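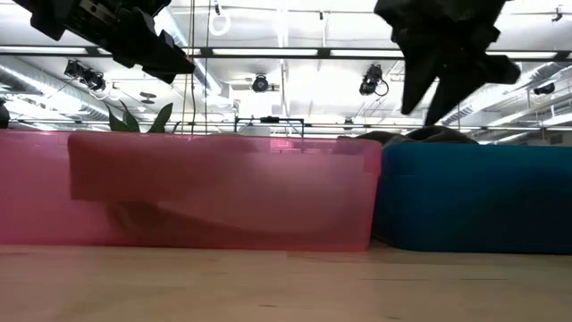

Figure 6. Pink translucent bin on a light wooden table.

6. Setting up the Name Index

The Name Index is the part of Korow in which you look up persons and places of the Hebrew Bible and compare how each translation writes them. It must be set up one time before the first search. Please complete Section 5 (Installing the Texts) before you begin, and have at least one Hebrew text and one English text on your computer.

6.1 Loading the word list

1. Close all open reading windows.
2. In the main menu, choose Index, then New Index.
3. Select the word list. The standard list is called Majumder Short and has 1,319 entries. If you need only the names which occur in narrative books, select Majumder Narrative, with 1,165 entries.
4. Press Load. The progress bar moves slowly at the start and faster after the letter gimel.
5. When the message "List ready" is shown, press Close.

Note: The two lists cannot be loaded together. If you load the second one, it replaces the first one, but your own notes are kept.

6.2 Choosing the order of books

Korow can show the results in the order of the Hebrew Bible or in the order used by most English Bibles. In the Hebrew order, Chronicles usually stands at the end, and Ruth is found among the Writings. In the English order there are 39 books and Ruth follows Judges.

1. Open Index, then Order of Books.
2. Choose Hebrew or English.
3. If you share your notes with other readers, ask them which order they have chosen, and use the same.

6.3 Chapter and verse numbers

The numbers of verses are not the same in all editions. Joel 2:28 in most English Bibles is Joel 3:1 in the Hebrew text, and the last chapter of Malachi in English belongs to chapter 3 in Hebrew. In many Psalms the title is counted as a verse in the Hebrew text, so all the following verses move by one, in some Psalms by two.

1. Open Index, then Numbering.
2. Choose which numbering is shown first. The other will appear in brackets behind it.
3. Press Test. Korow opens Joel and shows both numbers next to each other.
4. If the second number is missing, go back to Section 5 and install the verse table again.

Caution: Do not change the numbering while an export is running. References already written to the file stay in the old numbering, and the new ones are mixed between them. There is no command to repair such a file – you have to delete it and export again.

6.4 Separating names which are written the same

Some names belong to a place and also to a person. Shechem is a city in Genesis 12:6, but in Genesis 34:2 it is the son of Hamor. In the word list such names have a small number after them. The number has no meaning for the order or the importance of the entry.

1. Search for the name in English or Hebrew letters.
2. Click the small number to see only the verses for this entry.
3. To see all entries together, hold Shift and click the name.
4. If you do not agree with a decision of the list, right-click the verse and choose Move to Other Entry. Moved verses are shown in green.

Note: For Hebrew letters we recommend the Nerier keyboard layout, which is installed together with the program. Vowel points can be typed, but the search does not look at them unless you switch on Exact Spelling.

6.5 Saving and exporting

1. Choose Index, then Save. Your notes and moved verses are saved in one file.
2. For use in other programs, choose Export and select Binex or plain text. Plain text loses the green marking.
3. Give the file a name of more than 8 characters if you keep old versions. Shorter names are reserved for the automatic copies.

Caution: Hebrew is written from right to left, and some text editors turn the brackets around when they open a plain text export. The file itself is not damaged. Change the text direction in your editor before you correct anything by hand.

6.6 If the search finds nothing

Check first that the language button beside the search field is set correctly. Then try the spelling of another translation, for example Joppa in place of Jaffa. Names with "J" in English mostly begin with yod in Hebrew, and they are sorted there in the Hebrew view. If there is still no result, load the word list again as described in 6.1.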